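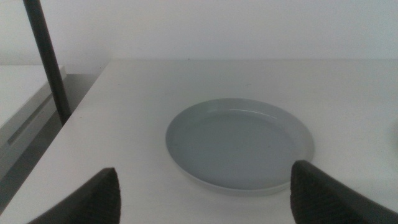

Wrist camera view: how much plate position variation per batch?

Posted by tinport_lab, Feb 28, 2024

We are collecting teleoperated demonstrations for a plate pick task. Single arm, parallel gripper, wrist camera only. The plate is pale blue-grey on a white table against a white wall. The first 500 episodes were recorded in January with the plate near the centre of the table, and the policy trained on them does well there. Move the plate 10 cm toward the rear edge and the gripper closes short of the rim.

Two things I can't settle. Should the next batch cover the whole table, or widen out from the centre in steps? And is the low contrast between table and wall likely to matter? The join at the back is hard to make out even for me. Changing the table colour would mean discarding the January data, and I'd prefer to keep it.

Dimas Liew

Cover the whole reachable area from the start. Widening in steps gives you a dataset weighted toward the middle, and you already have that. We divide the table into a grid, draw a cell at random before each episode and place the plate by hand somewhere inside it. Log the cell number with the episode so you can check coverage later.

Vary the start pose of the arm as well. If every episode begins from the same home position, the plate's place in the first image and the motion that follows are tied together, and the model has little reason to correct on approach. We use 6 start poses.

On contrast, I would leave the table alone. The rim and its shadow are the useful cues at grasp height. Check that exposure is locked, though – auto exposure on a mostly white view will drift whenever the dark fingers take up more of the image, and the rim highlight can wash out.

Keep the January episodes and sample them at a lower rate in training.

pellow_k

Had the same thing with bowls. More data fixed it.

nosix77

Agree with Dimas on the grid. One addition: record some recoveries. Have the operator stop short of the rim on purpose, back off and then complete the grasp. We put these in at 5 per cent of episodes and tag them so they can be filtered out. Trim the deliberate miss before training, otherwise the policy learns that too. Start the clip at the point where the operator begins to back off.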